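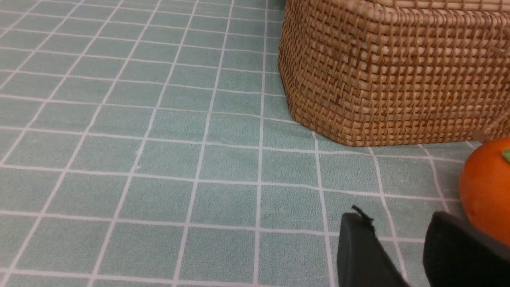 Ticket: Tultcombe control desk, dispatch screen not showing nearest ambulance
Opened by: Reet Rätsep, control desk
Assigned to: Konrad Frei, systems
Priority: High
Status: Closed, one follow-up open

Problem as reported
Crash calls on the Castham bypass are being offered to the Eltavstead crew when the Castham crew is closer. First seen at 6:40 pm on a two-car collision by the northbound ramp. The screen listed Eltavstead first and put Castham third. I know that road, so I sent Castham by hand and the call was covered. Two more calls on the same stretch did the same thing before 9 pm. Other roads look normal. All vehicles show as available and their map positions look right to me.

9:15 pm, Frei
Looked at the three calls. Vehicle positions were current on all of them, so this is not a tracking fault. The drive times are wrong. For the first call the system gave Castham a route down to the Ruchti interchange and back up the other side, even though the crew was on the northbound side already.
Until this is fixed, please check the map by eye for any call on the bypass and override if needed. Overrides are logged and do not need a separate note.

9:30 pm, Rätsep
Done. Desk told, and it is on the handover sheet for the night shift. Can you say if it affects fire and rescue requests too? We send those from the same screen.

9:50 pm, Frei
Yes, same road data. Treat them the same way.

10:20 pm, Frei
Tried so far:
Restarted the routing service. No change.
Cleared saved routes for the Castham area. No change.
Ran the first call again on the test system with last month's road file. Castham comes up first, as it should.
So the fault came in with the September road file. I compared the two files for the bypass. The northbound ramp is marked closed in the new one. The ramp was closed for resurfacing over the summer and the closure should have been taken out before the file was loaded.

10:45 pm, Frei
There is a second error on the same stretch. The link between the ramp and the main road has a gap of 200 meters in it. With the closure removed, the router still will not use the ramp until the gap is joined. I joined it on the test system and got the right order for all three calls.

11:10 pm, Rätsep
Night shift had one more, a truck on the shoulder with a car into the back of it. Screen gave Eltavstead again. Overridden to Castham. Please don't load anything while that call is open. We have two crews and a rescue unit committed to it.

11:15 pm, Frei
Understood. Holding.

12:35 am, Rätsep
Call closed and all units clear. Go ahead.

12:50 am, Frei
Corrected road file loaded on the live system. The screen was slow for the first few minutes while routes were rebuilt, and it is back to normal speed now. Ran 500 test calls across the district and compared them with last month's results. The only differences are on roads that really did change.

1:05 am, Rätsep
Tested from the desk with a dummy call at the ramp. Castham first, Eltavstead second. Happy with that. Removing the note from the handover sheet.

Fix
Removed old closure on the northbound ramp. Joined the gap in the ramp link. Reloaded the road file and rebuilt routes.

Follow-up
Check every temporary closure in the September file against the current road works list. Assigned to Frei. The Ruchti interchange goes first, then the Eltavstead side. This ticket can stay closed while that is done.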